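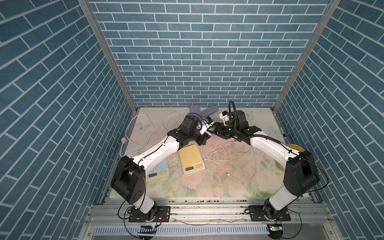 One student asked by email whether a half-drop repeat needs a wider screen than a straight repeat. It does not. The width is the same – only the vertical offset changes.

Register is checked every 16 repeats. Drift over 3 mm is a fault.
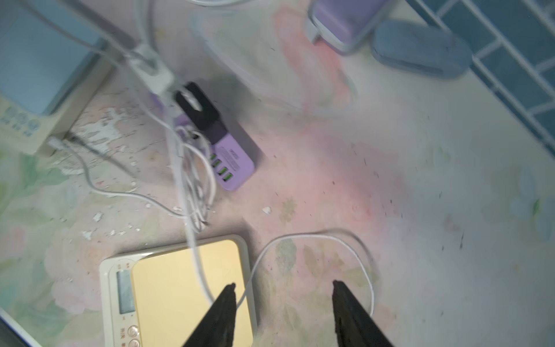
Artwork is supplied at 300 dpi, one full repeat per file, with no trimmed motifs at the join. The Rosenthal exercise (sheet 51) is due in December.

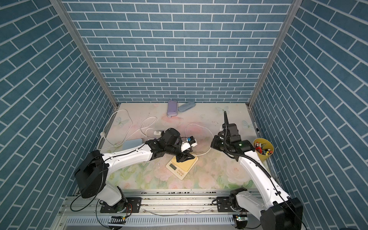

Fig. 3. Brick print on the walls; roses, leaves and butterflies on the floor.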